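Updated in July
By the Grurnomow Household Pages

Starch (laundry)

Laundry starch is a stiffener for cloth, made by cooking plant starch in water until it turns clear and a bit gluey. I grew up with the smell of it, so forgive me if this entry runs warmer than the others! Corn, wheat, potato and rice all work. My own favorite is rice, which gives a smooth finish and doesn't flake on dark cotton.

People have been stiffening collars and cuffs for centuries, and the big ruffs you see in old portraits would have flopped without it. By the time my grandmother was ironing, it came as a powder in a box, and she mixed it in an enamel basin with cold water first (hot water gives you lumps, and you will never get them out). Then came the boiling water, stirred in slowly.

Strength is mostly a matter of taste. For shirts I use one spoonful of powder to 10 cups of water. Tablecloths can take double that. The old Villalobos laundry in Revumard, which closed before I moved here, kept three vats going and did some 2,000 collars a week at its busiest - I've seen the order book, and the handwriting is gorgeous. A collar cost extra if you wanted it glossy, and the gloss came from a little wax or borax in the mix plus a very heavy iron.

Spray cans took over in most homes, and I do keep one for emergencies. It's fine for a quick crease, but it scorches easily and builds up on the soleplate. Cooked starch goes bad in a few days, so make small batches and keep them in the fridge with a label on the jar. Please, the label.

Quilters are the ones keeping it alive now. The Fulitz quilt group starches all its cotton before cutting, and bias edges behave so much better that way. Wash it out before long storage, though - silverfish love the stuff.
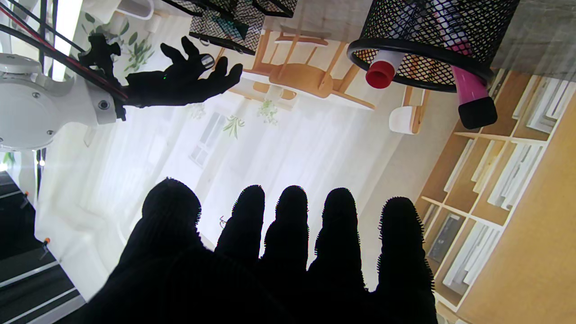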